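About Wusus

Home | What we do | About us | Working here | Contact

We collect examples for robots to learn from. A person drives a robot through an ordinary job, such as moving a case between shelves, and we record what the cameras saw and what the joints did. Then the job gets done again. When there are enough recordings, a client trains a system on them and finds out whether we did any good.

If you came here from a conference talk about general-purpose household robots arriving any minute, you may want to lower your expectations before reading on. We like this work and we think parts of it will be useful. We don't think a folder full of demonstrations adds up to a machine that understands cupboards.

How we started

Wusus was set up in August by Britta Dreßler and Olga Arroyo, who had both been working on a warehouse picking project at Oltmanns. The project had a very good video. It also had a success rate that depended a great deal on who was standing beside the bin, and whether they had straightened the items first. Britta wanted to know what was in the training recordings. It took her weeks to get an answer, and the answer was that a lot of them had been labelled by people who had never seen the task done.

They rented space in Plerberg and put in shelves and carpet. There are 4 of us on the permanent payroll, and we bring in casual operators when a job is big enough.

What a day's recording is like

An operator gets a card with the task written on it in one line. "Take the flat case and put it away" is a typical one. We used to write much longer instructions, with the approach angle and the finger placement spelled out, and the recordings were tidy and nearly worthless. Everybody did the same thing. A system trained on them would manage very well until the case was turned a little, and then it would reach for where the case used to be.

So now the operators are left to sort it out. Some take hold near a corner, others go for the long edge. They fumble. We keep the fumbles, marked as such, unless the client asks us in writing to take them out.

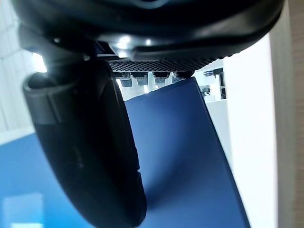
Wrist cameras are where most of our arguments with clients begin. They want them, and fair enough, a view from close to the fingers carries information that a head camera can't supply. But a wrist view is also full of the robot itself, and a learning system is perfectly happy to pick up on a reflection or a bright wall if that happens to line up with success. We've watched a policy fall apart after the blinds were changed. Whoever tells you their model has learned to grasp should be asked what happens at another time of day.

Thin, flat things are harder than they look on a task list. People slide them, tip them, or use a second hand without noticing they've done it. An operator driving a robot loses most of the feel that makes those tricks work, and you can see it in the recordings as hesitation. We don't trim the hesitation to make the episode shorter. Some of our competitors do, and their samples do look better.

What we've learned about numbers

Our first paid job was for Jasport, who asked for 3000 demonstrations of putting things on shelves and taking them off again. We delivered them. Afterwards Olga went through the whole set by hand, and by her reckoning 412 of them showed something that wasn't already well covered by the others. The rest were the same few movements over and over, in the same light, with the objects set out the same way.

Jasport were decent about it. We had given them exactly what the contract said, and that was the trouble with the contract. We now quote by variation: number of starting positions, number of operators, number of objects, changes in lighting and furniture height. It makes our quotes harder to compare with other people's, and we've lost work over it.

The set we're proudest of has 156 episodes in it. It took longer to plan than to record.

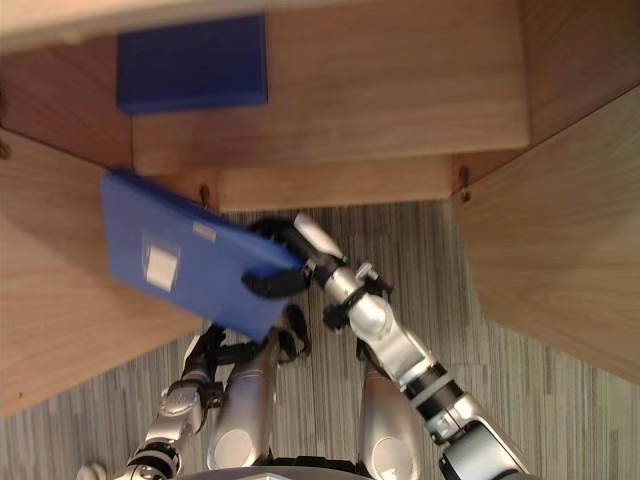 Olga disagrees with parts of this page and asked for that to be put in. Her view is that small, careful sets have become a bit of a house religion, and that volume does things no one in the building can fully explain. She has seen sloppy data work when there was enough of it, and she would sooner we said so than pretend we'd settled the question by being fussy. She also thinks the word "variation" is doing too much work in our quotes, seeing as we choose what to vary and can only choose what we've thought of.

She's right about the last bit at least. Every set we make is limited by our imagination and our furniture. We have light wooden shelving because that was what we could get. A robot trained only here may well have learned our shelving. We write this on the first page of every delivery, under Known Limits, and we've been asked more than once to move it to an appendix. We've left it where it is.

What we won't do

We don't stage demonstration videos. If you want footage, you can have the recordings, including the ones where the case ends up on the floor.

We don't report a success rate without the number of tries and the conditions beside it.

We don't call an operated robot autonomous, in writing or by leaving the operator out of the shot. This comes up more than you'd think.

We don't take on jobs where the labelling is done by people who haven't tried the task themselves. Every labeller spends time at the controls first. It's slow and we charge for it. 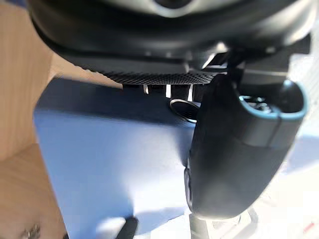 Labelling is done in the same week as the recording, while the operator can still be asked what they were trying to do. "Regrasp" and "slip" can look much alike afterwards. We used to guess. When we went back and checked our guesses with the operators, they were poor enough that we threw out the labels for that batch and started over.

Each episode is marked for start, contact, lift, placement and release, with a free-text line for anything odd. The free-text line gets used a lot. It's also the field clients most often delete on import, so these days we send it as a separate file as well and mention it on the phone.

Working with us

We take on a few jobs at a time. A first conversation is free, and quite often ends with us suggesting you don't need new data yet. If you already have recordings, we'll go through a sample and write down what we find, good or bad, for a fixed fee. That report is yours to keep whether or not you hire us for anything else.

We're also glad to hear from operators. You don't need a background in engineering. Patience helps, and so does being willing to say that a task card makes no sense. We pay by the hour and not by the episode, so there's no reward for rushing.

Visitors are welcome in Plerberg by arrangement. Please wear flat shoes and don't rearrange the shelves unless asked.

Page last changed February 10, 2022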